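Sarkon Auxiliary Air Suspension Kit for Medium-Duty Box and Flatbed Trucks

Last updated: 26/04/2019
Reading time: 5 min

The Sarkon kit is a rear helper air spring set for medium-duty trucks with leaf spring rear axles. It works alongside the factory springs. The air springs carry part of the load when the truck is full and can be let down when it runs empty, so the ride on the return leg is not as stiff as it would be with an extra leaf.

Eichhorn builds the springs and brackets. Kirkley supplies the valves, the air line and the in-cab gauge panel. We sell the two together as one part number, with all the hardware needed for a single rear axle.

What it does

The kit adds up to 2000 pounds of leveling capacity per axle. It does not raise the gross vehicle weight rating of the truck. The number on the door plate is still the limit, and so is the rating on your tires.

Drivers who carry uneven loads — a reefer unit on one side, a liftgate at the back — usually notice the difference in corners and on ramps. Left and right springs are on separate lines, so each side can be set on its own from the cab.

Fitment

The standard kit fits frames with straight rails behind the cab and at least 5 inches of clear space between the axle and the frame at normal ride height. Measure with the truck parked on level ground and unloaded. Wheelbases from 144 to 175 inches use the same air line pack. For anything longer, order the Sodum extension line, sold separately.

Trucks with a factory air ride rear axle do not need this kit and cannot use it. Tandem axles need two kits and a second gauge panel.

In the box

Two double-convoluted air springs, upper and lower brackets, axle straps, frame bolts and lock nuts, nylon air line, two inflation valves, a dual gauge panel with wiring, heat shield for the exhaust side, and a printed manual. The compressor is optional. Without one, the springs are filled at the valves with an ordinary shop hose.

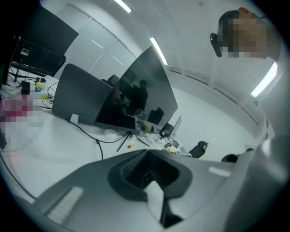 Installation

Most shops finish the job in one afternoon. No welding is needed, and on most frames there is no drilling — the brackets pick up existing holes. Keep the air line away from the exhaust and from any sharp edge on the rail. After the first week on the road, go over the bracket bolts again with a torque wrench and check the fittings with soapy water.

Never run the springs with no air in them. Keep the minimum pressure given in the manual even when the truck is empty.

Warranty and shipping

The springs and brackets are covered by Eichhorn against defects for as long as the first buyer owns the truck. Valves, gauges and line are covered by Kirkley for two years. Kits ship from stock. Extension lines are on back order until July.

Comments

flatbed_owner
Put these on my box truck over the winter. It sits level with the liftgate now. The manual could use a better drawing of the heat shield.

dieselhand
Does the gauge panel light up at night? The page doesn't say.

Sarkon parts desk
Yes, it is backlit. The wire goes to the dash light circuit.

route9hauler
Check your clearance before ordering. Mine was too tight on the driver side and I had to send the kit back. Refund was no trouble.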